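Dritside Opens Orders for Bin-Picking Kit Aimed at Small Shops

MENDOZA, 27 Jun 2018 — Dritside, a six-person automation firm that until now has worked only on contract, has begun taking orders for a packaged bin-picking kit that it says can be fitted to an industrial arm a customer already owns.

The kit is called Hikon. It includes an overhead depth camera, a small computer, a tool changer plate, the cabling between them and a year of software updates. It does not include the arm, the bin or the gripper fingers, though the company will sell fingers separately. Orders opened this week through the firm's own office and through Trumard, a parts distributor that has carried conveyor and guarding supplies for many years and will handle delivery and spare parts.

Bin picking means taking single items out of a container where they lie in no set order. Larger plants have bought systems for this work for some time, usually as part of a full cell with fencing, a new robot and several weeks of setup by an outside crew. Dritside is going after buyers who cannot justify that.

"Most of the people who call us already have a robot that sits idle half the shift," said Wenceslao Ventura, who founded the company and still writes part of the planning software. "They don't want a second one. They want the first one to do something else after lunch."

What the kit does

The camera takes a depth picture of the bin before each pick. The software proposes a set of grasps, throws out those the arm cannot reach without touching a wall, and sends the best remaining one to the robot controller. If the pick fails, it takes a new picture and tries again. After a set number of failed tries it stops and calls the operator.

There is no library of part models to fill in first. The user tells the system how wide the gripper opens, how deep the bin is and where the items should be dropped. Dritside says this makes the kit a fair match for mixed goods, such as returns or kitting work, and a weaker one where a part has to be set down in an exact position. For that, the company recommends a second station or a simple fixture.

The software handles one bin at a time. Support for two bins side by side is planned for December. Customers who buy now will get it as a normal update.

Testing with mixed items

The company has been running its trials at its own workshop on the edge of town, using a KUKA arm over a gray bin set on a wooden work surface. The test goods are household things and toys mixed with odd parts, chosen for shape and finish more than for any customer's product line. A shiny blue bowl, an orange cup on its side and a small green and cream toy figure have all been through the bin.
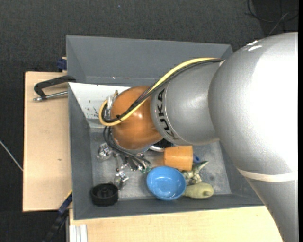

Limits and known problems

Melquiades Pacheco, who runs the test bench, listed several cases the kit does not handle well. Clear plastic is the worst of them. The camera returns little or no depth on it, and the software treats the item as a hole in the pile. Polished metal gives trouble under strong overhead light, and the manual asks for diffuse lamps and a matte bin floor where possible.

Items pressed flat against a wall are another weak point. The planner keeps the gripper away from the sides by a fixed margin, and anything inside that margin waits until something else moves it. The current version has a "stir" motion that pushes the pile toward the middle, but it is turned off by default.

"I leave it off when there are cups in there," Pacheco said. "It rolls them straight back into the corner."

Cable routing is left to the customer. The manual gives two layouts, one for arms with an internal channel and one for arms where the lines run outside the joints, with advice on how much slack to leave at the wrist. Dritside will check photographs of a finished installation at no charge and reply with comments. It will not sign off on a cell's safety, and buyers are told to have their own risk assessment done before the robot runs in automatic mode.

Speed depends mostly on the arm. The company does not print a picks-per-hour figure in its brochure. Ventura said a number taken from one bench would be of little use to a shop with a different robot and a longer trip to the drop point.

Price and setup

The kit sells for $8,000 plus shipping. A set of gripper fingers adds $60 for the plain rubber-faced type, with shaped fingers quoted by the job. Remote setup is part of the price. A visit in person costs $2,000 and covers two working days, with travel billed separately outside the province.

Software updates after the first year are sold by subscription. The kit keeps working if the subscription lapses, but remote help ends with it.

The computer talks to the robot controller over Ethernet and needs a small program loaded on the controller side. Dritside supplies that program for a short list of controller families and asks buyers to send the controller's model and software version with the order. Older controllers may need an added network card. Trumard said it can source the cards in most cases but does not keep them on the shelf.

Delivery is quoted at 8 weeks. The first batch is small, and part of it has been set aside for two contract customers who used early versions.

One of those is a packing business that works out of a brick warehouse built in 1926, where the floor is uneven enough that the camera mount had to be redesigned. The mount now bolts to the robot's own base plate instead of to a separate stand, and that change was carried over to every kit. Buyers with a level floor can still ask for the stand, which gives a higher camera position and suits deeper bins.

Trying it before buying

Dritside is offering trial runs at its workshop for companies that want to see their own goods in the bin. Visitors send a box of items ahead of time and then attend a half-day session. The firm keeps a record of every attempt, including failures, and gives the customer a copy. The fee is taken off the price if an order follows.

Items must fit the gripper and must not be sharp, wet or perishable. The company also asks that nothing be sent that cannot be dropped.

Trumard will not hold demonstrations of its own for now. Its sales staff can answer questions on price, shipping and spares, and will pass technical questions to Dritside. Replacement cameras and cables are already listed in the distributor's catalog, and tool changer plates are to be added when the second batch is made.

The manual is available in Spanish and English and can be requested before purchase. A version in Portuguese is being prepared.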